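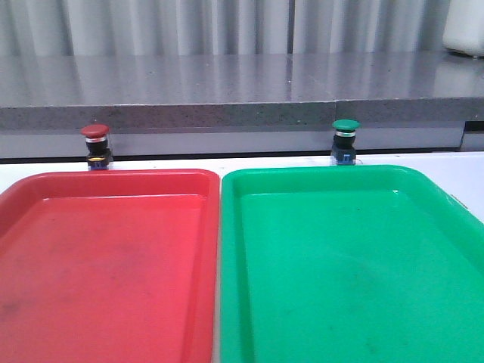 Fig. 1. Two trays, one red, one green, side by side on a white tabletop.

Courses > Everyday Decisions > Unit 4 > Handout: Sorting and Categories

Unit 4: Where Does This Go?

Read this before the seminar. If you read it during the seminar, sit at the back and turn the pages quietly.

Last time we dealt with lists, and with why people who make lists feel so much better than people who do things. This unit is about categories. A category is a decision you make once so that you can stop making it. You decide that forks live in the left-hand drawer, and for the rest of your life you put forks there without troubling your mind. The trouble starts with the spork.

4.1 Two boxes

The simplest system has two boxes. Keep and throw. Paid and unpaid. Ours and theirs. Two-box systems are fast, easy to teach and almost always wrong about something, but they are wrong quickly, and in many offices that passes for efficiency.

A two-box system works well when the following hold:

- Everything arriving belongs in one box or the other.
- The person doing the sorting can tell which by looking.
- A mistake can be put right later without a form.

The first condition is the one that fails. Take the lending library at Wetdale, which for years divided its stock into Fiction and Fact. Memoirs went into Fact. Then the memoirs of politicians went into Fact, and there were letters. Cookery went into Fact too, although anyone who has tried to caramelise onions in the time stated will have views on that. Horoscopes were moved back and forth so often that the spines wore out.

Note the remedy the library chose. It did not improve the two boxes. It added a third, called General, and within a year General held more books than the other two put together.

4.2 The Other box

General, Miscellaneous, Sundry, Other, Various. Every system grows one of these sooner or later. The usual advice is to forbid it, which is a bit like forbidding damp. A better rule is to watch its size. A small Other box means your categories fit the world fairly well. A large one means you have described a world you would like to live in.

The household survey carried out at Zorkton is the case to know for the test. It received 596 replies to the question "How do you mainly travel to work?" The printed choices were car, bus, train and other. Other won. Zorkton is on a river and most people take the ferry. Whoever wrote the form lived up the hill and drove.

Before the seminar, think about what the form-writer should have done first. "Ask somebody" is an acceptable answer, but you will be expected to say whom.

4.3 Splitting and lumping

Some people look at a heap and see differences. They are splitters, and left alone they will produce a category for each item, at which point they have reinvented the heap. Others see likenesses. They are lumpers, and they will tell you it's all just stuff, really. Most shared kitchens contain one of each.

There is no correct number of categories. There is only a number that suits the use. The Worku seed exchange sorted its packets by plant family, which pleased the three members who knew the plant families. Everyone else wanted to know what could go in the ground this week. In July the exchange re-sorted the lot by sowing month, and swaps went up. The three members still keep their own cabinet, and are said to be happy.

So ask first what the sorting is for:

- Finding a thing again. Sort by whatever people remember about it.
- Using things in turn. Sort by date or order.
- Getting rid of things. Sort by how much you'd miss them, and be brave.

People often try to serve all these with one system. It can be done, in the way that one pair of shoes will do for a wedding and a bog.

4.4 Labels

A label is a promise to a stranger. The stranger may be you in six months. "Important" is a poor label, for everything was important to someone on the day it was filed. "New" is worse, as it begins to go off at once. Dates, names and places keep well.

Colours are quick to learn and quick to spot across a room, but the meaning lives in somebody's head until it is written down. Red might mean urgent, finished, faulty or simply that the shop had red ones left. Bear in mind too that a fair number of people can't easily tell red from green – the pair that everybody picks first. Add a word or a shape and the problem goes away.

4.5 Exercise

Allow 30 minutes. Choose a drawer, shelf or folder of your own that you would not want your mother to see. Write down the categories it is supposed to follow, then the ones it does follow. Bring both lists. Photographs are welcome. The drawer is not; last year's was heavy and had a smell.

Then read the short extract from the Sullen parish accounts in your course pack, pages 4 to 6. The clerk uses the heading "Needful Things" for candles, rope and, on one occasion, a goose. Decide whether the heading is a good category. People have fallen out over the goose, so come with reasons.

Further notes on the extract go up after the seminar. Late work goes in the box marked Other.

Related handouts
Unit 2: Lists and the People Who Love Them
Unit 3: Putting Things in Order
Unit 5: Forms, and How to Survive Filling Them In
Unit 6: Throwing Things Away
Reading list for Units 4 to 6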